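Home > Kitchen & Dining > Food Storage > Fruit and veg

Do you keep bell peppers out in a bowl or in the fridge?

Noura Geagea

Okay, so this is a silly thing to be arguing about, but my sister and I share a kitchen and we can't agree. I grew up with peppers in a big bowl on the counter, where everybody could see them and they got eaten. She puts every single one in the crisper drawer the second we get home, and then they disappear behind the lettuce and I find them in December all wrinkled and sad.

We have a butcher-block counter (Paswood, oiled, I baby it) and not a lot of room on it, so I've been looking at one of those little shelf risers to get the bowl up out of the way. There's a Skira one I like, but it's 31 dollars and I'd want to know I'm going to use it. How long do peppers really last at room temperature? And does it matter if they're piled up with other stuff? I usually buy 6 at a time, mixed colors, whatever's cheap.

Posted in: storage, peppers, countertops

Fouad Twal

Your sister is right about the fridge and you're right about the bowl, sorry! I do both. Whatever I'm going to cook in the next two or three days sits out, and the rest goes in the drawer in a bag with the top left open. Don't wash them until you're ready to cut them. I used to rinse everything when I unpacked the groceries and then wonder why I had soft spots around the stems by the weekend.

On the piling up question, yes, I'd keep them apart from bananas and really ripe tomatoes, and I wouldn't stack them deep. The ones on the bottom get bruised and you don't notice until your thumb goes through one. A wide bowl beats a tall one for this. Mine came from Haddadin, the housewares place near my old apartment, and it's wide enough that everything sits in one layer (well, mostly one layer, if I've behaved myself at the market).

Get the riser. I've had one for years and I love it. You put the bowl up top and you get the counter underneath back for a cutting board or the mail or whatever lands there. Only thing I'd say is check how wide the top is before you buy, and measure your bowl at the rim and not at the foot. I didn't, and mine hangs over a bit.
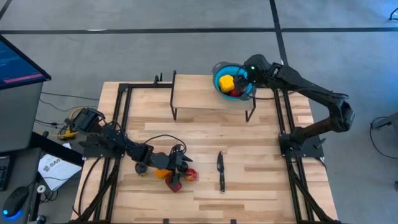 Peppers in the blue bowl up on the riser, three more pieces of produce bunched under the left gripper's black fingers.

I like a bright bowl for peppers too, by the way. The red and yellow ones look so good against blue that I end up snacking on them raw, which I never did when they lived in the drawer.

If your counter is oiled, stick felt dots under the legs of the riser. Thin metal legs will mark the wood when you drag it over to wipe.

zulico_fan533

we just put ours in the fridge. never had a problem. I have the Zulico wire riser and it's fine for mugs but wobbly with anything heavy on it, so maybe skip that one

200 people found this page helpful

Contact us | Community rules | Back to top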